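What I Learned Making Hard Cider in a Dorm Kitchen (and Then a Garage)
Fermentation Elective, Final Project Report

So my original plan was mead, and then I looked up what honey costs and it was cider. I want to get that out of the way first, because my proposal from October still says mead all over it and I never went back and changed it.

The question I ended up with was pretty simple. If you take the same apple juice and ferment it with two different yeasts, can regular people taste the difference? Everybody on the home cider forums says yeast matters a ton. I wanted to find out for myself, and I also wanted to end up with some cider, I won't lie.

The juice came from Hordiienko Orchard, who sell it unpasteurized by the jug if you bring your own jugs. I bought 4 gallons of one pressing so the starting point would be identical. They told me it was mostly a sharp apple with some sweeter ones thrown in, but they don't keep to a recipe and it changes week to week. That's a limit on the project. If somebody repeats this next year they won't get my juice.

I did the first half of the work in the shared kitchen and then moved everything to my aunt's garage on Telier Street, mostly over the smell (sorry, third floor!). The garage ran cooler than the kitchen, and cooler is what you want for cider anyway. Slow and cold keeps more of the apple in there.

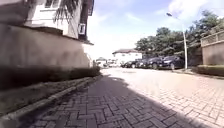 Brick driveway, one side in shade and one in sun.

Two gallons got a champagne yeast and two got an ale yeast. I sanitized everything, then sanitized it again when I dropped the airlock on the floor. Starting gravity was the same in all the jugs, which made me very happy. I added a little yeast nutrient to each one and wrote the yeast name on masking tape. The tape got damp and one label fell off, so please use a marker on the glass if you ever do this.

The champagne yeast took off right away. By the next morning it was bubbling so hard I could hear it from the hallway. The ale yeast just sat there and I was sure I'd killed it. It got going later that night and then kept chugging along for way longer than the other one. Final gravity told the story pretty well: the champagne batch went completely dry and the ale batch stopped a little short, with some sweetness hanging around.

I checked gravity with a hydrometer at first and wasted a lot of cider filling the tube. After that I borrowed a refractometer from the lab, and I had to learn the hard way that you need to correct the reading once there's alcohol in it. Two of my early numbers are wrong because of this. I left them in the data table with a star next to them.

For the tasting I got 17 people, all of legal age, and gave each of them three cups, two the same and one different. They had to pick the odd one out. I also snuck in a second round with a store cider called Susance, just to see where mine landed next to something you can buy. Most of my tasters got the first round right, so yes, people can tell! What surprised me was which one they liked. I figured the dry one would win because it tasted more grown-up to me, and the ale batch beat it easily. The word people kept writing down was "apple," and I guess that makes sense.

Nobody liked mine better than the Susance. I'm okay with it.
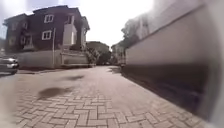 Why didn't you just use bread yeast and save the money?
It does ferment juice fine, but it settles out poorly and can leave a bready flavor, and a packet of cider or champagne yeast costs very little anyway.

If I had another semester I'd hold back one jug with no added yeast at all and let whatever was on the apples do the job. I'd also let everything age longer. I bottled early to make the tasting date, and the last bottle, which I opened while writing this, is so much smoother than what I served. I'd like to try the ale yeast again with juice from a different orchard too, and get the fermentation temperature written down every day this time, including weekends.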